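The drink station is the one task on our club's list that I volunteered for, and it has taken up most of the spring. What follows is a working summary up to June, mostly so that whoever picks it up in the fall doesn't repeat my mistakes. The code is in the club repository under the station folder. The notes in that folder are out of date, and where they disagree with this post, go with the post.

## The task

Prevdale is a student event with a service category. A humanoid upper body stands at a table, takes a glass, fills it from a tap dispenser, and delivers it to a marked zone. Scoring is per run. Points come off for drips outside the tray, for fill level outside the band, and for any contact that moves the dispenser. A dropped glass ends the run with zero.

The rules allow either hand to do any part of the job. They don't require autonomy in the first round, so most teams qualify with teleoperated runs and train on the recordings afterward. We are doing the same. The recording and playback software is Norkow, which the club has used for two years, and the policy training sits on top of it in a package of our own called Ullaler. I didn't write Ullaler and I won't describe it much here.

As of this week we have 2,087 recorded episodes. Of those, 1,371 pass the filter and are used for training. The rest fail on dropped frames, operator resets in the middle of a run, or a fill level that couldn't be labeled. I will come back to the last one.

## Splitting the work between hands

The first plan used the right hand for everything and parked the left out of the way. It worked on paper. In practice the glass shifted on the grate whenever the tap was touched, because an empty glass weighs very little and the grate is smooth steel. A shift of one slot was enough to put the stream near the rim.

The second plan gave the left hand a job during the fill. The fingers stay open and high, clear of the tap, and only the thumb makes contact, low force, on the upper side of the glass. The right hand waits flat near the front edge of the tray. We tried a full wrap grasp first and dropped it: four fingers and a thumb around the glass put the knuckles too close to the spout, and the hand blocked the head camera's view of the liquid.

Thumb contact has its own problem. The thumb pushes in one direction and there is nothing on the other side pushing back except friction at the base. If the force target is set too high, the glass slides. Too low and the contact detector flickers, and the state machine thinks the glass is gone. We ended up with a low target and a long debounce on the detector. I would like a better answer than a debounce, but it has held up.

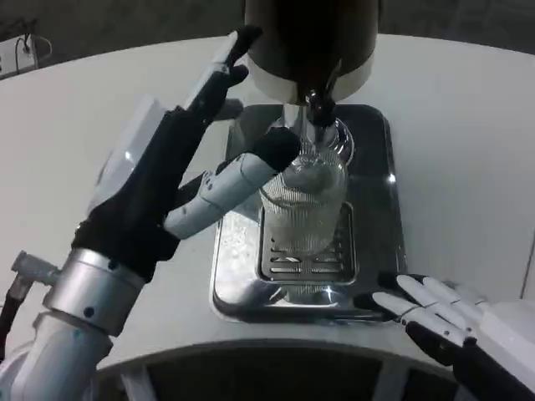

## Seeing the fill level

The glass is ribbed. This was a poor choice on our part, and we are keeping it, for the reason given further down.

Vertical ribs act as a row of small lenses. Seen from the head camera, the liquid surface breaks up into short segments that don't line up, and during the pour the upper part of the glass looks pale and cloudy no matter what is in it. Our first level estimator looked for a horizontal edge. On a plain glass it was fine. On this one it locked onto the rim, the reflection of the rim in the tray, or the highlight on the dispenser band, depending on the lamp.

Things that were tried, in order:

1. A polarizing film over the lens. It reduced the glare on the tray and did nothing for the ribs.
2. Averaging across the width of the glass before looking for an edge. Better, but slow to settle, and it lagged the true level while the tap was open.
3. Color. An amber drink gives a usable signal near the bottom of the glass, where light comes through it. Water gives none.
4. Time. Open the tap for a fixed period and assume the flow rate.

Option 4 is what we run now, with option 2 as a check after the tap closes. Flow rate depends on how full the tank is, so the fixed period is really a small table indexed by the number of pours since the last refill. This is crude. It also means that someone has to tell the software when the tank has been refilled, and we forget. I count 215 episodes with a bad level label, and nearly all of them trace back to a refill that was never logged.

The reason for keeping the ribbed glass is grip. Smooth glasses rotated in the fingers during the lift. The ribs give the finger pads something to catch on, and the number of drops went down right after we switched. A drop costs the whole run and a bad level costs a few points, so the trade was easy to make.

## The tray

The tray and base plate are polished steel, and both are close to a mirror. Anything above them shows up twice. The glass detector in Norkow gave us two glasses, one upside down, until we masked the plate region in the depth channel. The mask is a fixed polygon. If the dispenser is moved, the mask must be redrawn, so leave the dispenser where it is.

Fingertips are the other issue. The right hand's rest pose puts its fingers just above the metal rim, and the reflection of the fingers confused the hand-eye check at startup. Raising the rest pose fixed the check but added time to each cycle. We went back to the low pose and turned the check off for that hand. This is on the list of things I'm not happy with.

Droplets and smudges on the steel also matter more than I expected. They move the depth readings slightly, and they vary from one session to the next. We considered wiping the plate before each episode and decided against it. The table at the event will not be clean after the first few teams, and it is better for the training data to include the mess.

## Taking the glass away

The lift is handled by the right hand from the side. It closes around the wall of the glass, fingers on the far side, and brings it forward off the tray to the tabletop in front. The left hand moves down at the same time and rests at the near corner of the grate. The rest position was chosen by the operators, who found it easier to keep the left hand somewhere they could feel through the controller than to hold it in the air. The policy has learned to do it too.

Grip force on the lift is set per finger. The default profile that came with the Eyvindsson hand controller closes all fingers at the same rate, which tips a light glass toward the thumb. We delay the two outer fingers slightly. The delay was tuned by hand over one long evening and is stored in the config as a bare number with no comment, which I will fix.

For practice we mostly use short pours. A shallow layer in the bottom of the glass is enough to check the lift for tilt, and it is less to clean up. Full pours are kept for scored rehearsals. One consequence is that the training set leans heavily toward light glasses, and the policy lifts a full one too quickly. We are now recording full glasses only until the balance is better.
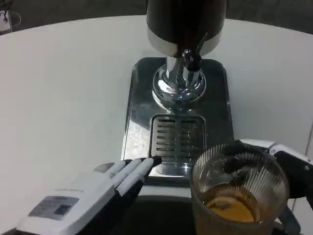 ## Open items

- The refill counter should be automatic. A load cell under the base plate would do it, but the plate has to sit flat and the rules limit what can be placed under the dispenser. I have asked the organizers for a ruling.
- Tap closing is still the least reliable step. The lever has a small rounded knob, and the fingertip slides off it when approached from the side. Approaching from the front works and takes longer.
- Cable routing on the left wrist. The connector sticks out to the side and limits how far the forearm can roll before the cable pulls. The soft limit in the config is correct. Don't raise it.
- The power strip stays on the floor beyond the far side of the table. It was on the table in April, and it got wet.
- Lighting. All of the good data was recorded under the ceiling lights with the blinds closed. We have 6 episodes with the blinds open, all from the same afternoon, and the level check fails on every one of them.

The current policy completes the fill and lift without help on most attempts with a short pour, and on fewer with a full glass. I haven't put a success rate here because the last evaluation was run before the grip delay was changed, and I don't trust the old number. The next evaluation is scheduled after the full-glass recordings are in. Results will go in the repository first and then in a follow-up to this post.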